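Stiltadbridge Household Help
Search all topics Go Advanced

Kitchen & Storage > Drawers

Clear divided tray: which compartment for knives, and how to stop gold cutlery marking?

Zeyu Zou
3 replies · 945 views

I have bought a clear plastic drawer tray from Ollow. It has one long compartment across the top and smaller ones below. The cutlery to go in it is a mixed lot: gold-coloured spoons, some pieces with green handles, and knives with pale yellow handles. There is also a pair of scissors with handles close to the same yellow, and I would like those in the same drawer if they fit.

The drawer is 13 mm wider than the tray, so the tray slides when the drawer is shut hard.

I want to settle three points before loading it.

1. Whether the knives should have the long compartment to themselves.
2. Whether gold-coloured pieces mark if stored against other metal.
3. How to stop the tray moving.

Tray and cutlery on the table: 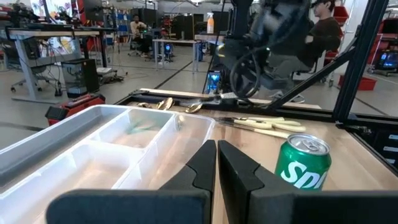
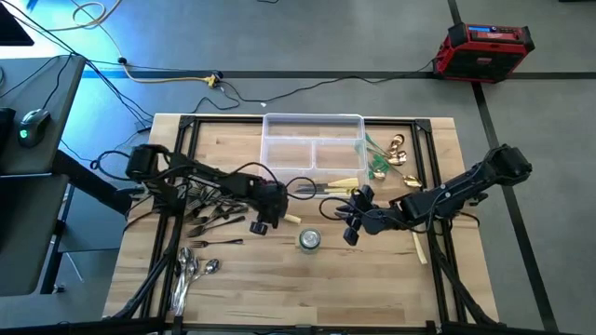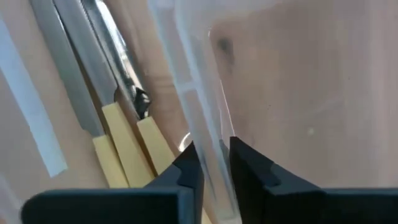

Replies, oldest first

Jianguo Zeng

1. Yes. Measure the longest knife against the inside length of the compartment, not the outside of the tray. The walls taper on many moulded trays, so measure at the base. Lay all the blades pointing the same way, handles towards your usual hand. If two knives will not lie side by side, turn one end for end, but then you have a blade at the handle end and need to look before reaching.

2. Depends on the finish. A thin coloured coating can scratch where it rubs against a harder edge. Keep the gold spoons in one of the smaller compartments with nothing else, bowls nested and facing the same way. The green-handled pieces can have the other. Check the length first. Spoons of table size often do not fit a short compartment and will ride up over the wall, and the drawer then catches on them.

Dry everything fully with a cloth before it goes in. Water sits in the corners of a plastic tray and leaves rings on coated cutlery.

3. 13 mm is easy to fill. Cut a strip of softwood or dense foam to the depth of the drawer and push it down one side. Non-slip liner under the tray also works, but it collects crumbs and has to be lifted out to clean.

Scissors: I would keep them out. They take the room of 2 knives and the handles lift them above the wall height.

38 people found this helpful · Share · Report

cheng_drustbridge

just use blu tack on the corners. mine has held since February

4 people found this helpful · Share · Report

Zeyu Zou

Thank you both. Measured at the base as suggested and the long compartment takes the knives. Scissors will go on a hook. I will try the foam strip first, as I want to be able to lift the tray out for washing.

1 person found this helpful · Share · Report

Related topics
Removing water marks from a plastic drawer tray
Drawer liner: cork or rubber?
Knife block or drawer for a small kitchen
Can gold-coloured cutlery go in the dishwasher?
Drawer stops short by 2 cm

Recent in Kitchen & Storage
Shelf pins too loose for the holes
Labels that survive 100 washes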